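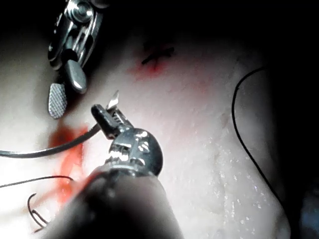
Two robotic instruments over pale tissue

Who is the second pilot in the Kiten movie?
Posted by Yayra Bonsu, 2019-01-24

Hi everyone! I watched Kiten with my sister over the holidays (we'd both read the comic years ago, so we were very excited) and we've been going back and forth about the man in the gray coat who flies the lander down to Flondidham. He has maybe four lines, then the hatch closes and you don't see him again. My sister swears he is Darko, the smuggler from the comic, but Darko has a beard and a bad leg, and this man runs up a ladder. Does he survive? And is he named anywhere? I stopped the credits twice and couldn't work it out.

Inès Chauvin
Oh, I love this one, and your sister is half right! He's called Gretard in the credits, quite far down, after the miners. In the first script he was Darko, and a lot of the dialogue stayed the same when they changed the name, including the line about owing the captain 216 credits, which comes straight out of the comic. As for what happens to him, he's killed when the creature gets into the lower dock. You only hear it over the radio in the theater version, so it's very easy to miss if anyone is talking (someone always is at my house). The longer cut has about a minute more of him in the airlock, and there it's quite clear. Darko himself turns up in the second movie, beard and all, played by somebody else.

mossy254
pretty sure he lives, theres a guy in the same coat at the end on the rescue ship. havent seen the long version though

Yayra Bonsu
Thank you both so much! I'm going to look for the longer cut in February when my sister is back, and I'll watch for that coat.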